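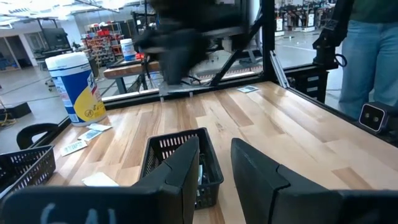

Projektbericht im Seminar »Öffentlicher Raum und kommunale Entscheidung«
Vorgelegt am 4. Mai 2018
Verfasser: Jamie Bramwell

Gedenktafel am Hollmann-Platz: Verlauf und Bewertung eines Beteiligungsverfahrens in Trarnska

1. Gegenstand

Der vorliegende Bericht behandelt das Verfahren, in dem die Stadt Trarnska über eine Gedenktafel für die Beschäftigten der früheren Spinnerei Arkura entschieden hat. Die Tafel soll an die Zuwanderinnen und Zuwanderer erinnern, die in der Spinnerei arbeiteten und überwiegend im Stadtteil Plivley wohnten. Strittig waren der Standort, der Wortlaut der Inschrift und die Frage, in welchen Sprachen sie abgefasst werden soll. Die Gestaltung der Tafel selbst wird nur am Rande berücksichtigt.

2. Vorgehen

Ausgewertet wurden die öffentlichen Niederschriften des Stadtrates, die Stellungnahmen aus der schriftlichen Anhörung sowie die Leserbriefe in der örtlichen Presse. Insgesamt gingen während der Auslegungsfrist 225 Stellungnahmen ein, davon 84 aus Plivley. Ergänzend nahm der Verfasser an zwei Bürgerversammlungen teil und fertigte dort Mitschriften an. Auf Interviews wurde verzichtet, da das Verfahren zum Zeitpunkt der Erhebung noch nicht abgeschlossen war.

3. Verlauf des Verfahrens

Den Anstoß gab ein Einwohnerantrag, der von 658 Personen unterzeichnet und im November beim Stadtrat eingereicht wurde. Der Antrag sah eine Aufstellung auf dem Hollmann-Platz unmittelbar vor dem Rathaus vor. Die Verwaltung schlug stattdessen das ehemalige Werkstor vor und verwies auf die dort geringeren Kosten für das Fundament. In der ersten Bürgerversammlung wurde dieser Vorschlag mehrheitlich abgelehnt. Mehrere Rednerinnen und Redner führten aus, das Werkstor liege abseits der üblichen Wege und werde von Ortsfremden kaum aufgesucht.

Die zweite Versammlung befasste sich mit der Inschrift. Der Entwurf der Verwaltung sprach allgemein von »Arbeiterinnen und Arbeitern der Spinnerei«. Die Antragsteller verlangten, die Herkunft der Beschäftigten und den Arbeitskampf um gleiche Löhne ausdrücklich zu nennen. Der Stadtrat beschloss schließlich den Standort Hollmann-Platz und eine zweisprachige Inschrift. Der Arbeitskampf wird darin in einem Nebensatz erwähnt.

4. Bewertung

Die Beteiligung hat das Ergebnis in der Standortfrage erkennbar beeinflusst. Hinsichtlich der Inschrift fällt der Befund weniger eindeutig aus. Die Niederschriften lassen nicht erkennen, auf welcher Grundlage der endgültige Wortlaut formuliert wurde; die dazu eingegangenen Stellungnahmen sind lediglich in einer Anlage aufgeführt. Kritisch anzumerken ist ferner, dass die Auslegungsunterlagen ausschließlich auf Deutsch vorlagen, obwohl die Sprachenfrage selbst Gegenstand der Anhörung war.

5. Grenzen der Untersuchung

Die Leserbriefe bilden eine Auswahl der Redaktion ab und erlauben keine Aussage über das Meinungsbild in der gesamten Stadt. Die nichtöffentlichen Ausschusssitzungen konnten nicht einbezogen werden. Die Mitschriften der Versammlungen sind der Druckfassung als Anhang beigefügt und können im Sekretariat des Instituts eingesehen werden.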